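Search the site
Search
Notes from my talk: "The phishing test that went sideways"

I'm putting my speaker notes up more or less as I had them on the lectern, because several people asked and I never got the slides into decent shape. Where it says "pause," I paused. Mostly I drank water.

Hello, good morning, thank you for picking this room over the one with the pastries. I'm Celeste Barrientos, I do security awareness at Trarmont, and before that I ran a help desk for a long time. So I've been on both ends of the email that says "urgent, please click."

Quick show of hands. Who here has sent a fake phishing email to their own coworkers? Keep your hand up if you felt good about it afterward. (Pause. Let them laugh.)

Okay. Last July we sent one to everybody in the company, all 300 of us. I wrote it myself and I was pretty proud of it! It said there was a problem with your vacation balance and you had to confirm your days by five o'clock. Good spelling, decent logo, a link that was off by one letter.

By lunchtime 269 people had opened it. Opening is fine, opening is what people do with mail. But a lot of them clicked, and a good number typed in a password, and then the page popped up with a big red banner saying they'd been caught. I wrote that banner too. I'd take it back if I could.

Here's what happened next, and it's the part I really want to talk about. The phones at the help desk went quiet. I thought that was great for a day or two. Then Olatunji, the outside firm that watches our logs, called and asked why our reports had dropped off. People had stopped forwarding weird emails to us. They were embarrassed, or they figured every weird email was me again, so why bother.

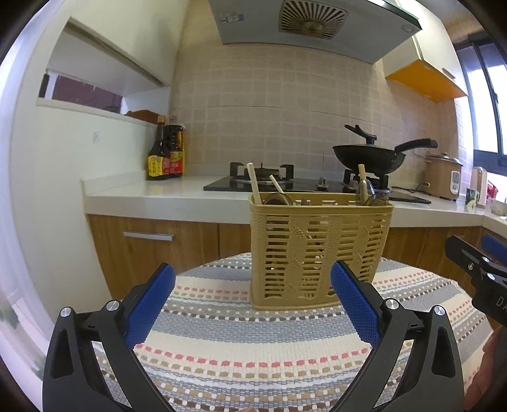

And then a real one came in. It pretended to be from Binon, who handle our shipping invoices, and it asked accounts payable to update some bank details. The woman who got it told me later she looked at it for ten minutes, decided it was another one of my tests, and deleted it. Lucky! But she didn't report it, so the same email sat in the inboxes of four other people for most of the day, and one of them wrote back.

We caught it before any money moved. The payment would have been for $4,000, so nothing that would sink us, but enough that I had to sit in a room with the finance director and explain what my program was for. (Slow down here. Don't rush the finance director bit.)

So, what did we change?

First thing, the red banner went in the trash. If you click on a test now you get a plain page that says it was a practice email, shows the two or three clues, and tells you how to report the next one. Nobody's manager gets a list. I had an argument about that one and I won it, but it took a while.

Second, we started counting reports and stopped making a fuss over clicks. I still look at clicks. I just don't put them on the big slide. The number I care about is how many minutes go by before the first person tells us. In the first test after the change it was eleven minutes, and I walked over to that guy's desk and shook his hand. He thought he was in trouble.

Third, we answer everybody. Every single report gets a note back from a person, even if the note says "yep, that's a real newsletter, you signed up for it." We use a ticket tool called Dero, and all I did was write a few short replies in it that don't sound like a robot. (If someone asks about Dero: it's fine. It's a ticket tool. Don't get pulled into tools.)

Fourth, and I go back and forth on this, we tell people ahead of time that tests are coming. We don't say the day, but we say it's this quarter. Some of you are going to hate that, and there's a fair case against it. My feeling is that attackers don't get any easier to spot if I sneak up on my own coworkers.

(Check the clock. If under ten minutes left, skip to bank details.)

A word about what you write in these things. Please don't do bonuses. Please don't do layoffs, or anything medical. I know they work, of course they work, you could get 200 clicks in an hour with a fake bonus and learn nothing you didn't know already. I did vacation days and I still heard about it at the holiday party.

Bank details. Whatever your size, set up a call-back rule. If a supplier wants to change where the money goes, someone picks up the phone and calls the number you already had on file. The one in the email doesn't count. It costs nothing and it would have stopped our bad afternoon cold.

Questions I expect: does it work for remote staff (yes, same as for anyone, though I do more of the thank-yous by video), what about repeat clickers (talk to them, they usually have a job that is all attachments, all day long), and how often do we test (four times a year, and never in the week payroll closes).

Leave the contact slide up. Take the water bottle with you this time.

We use cookies to remember your settings and see which pages get read. Accept all / Manage choices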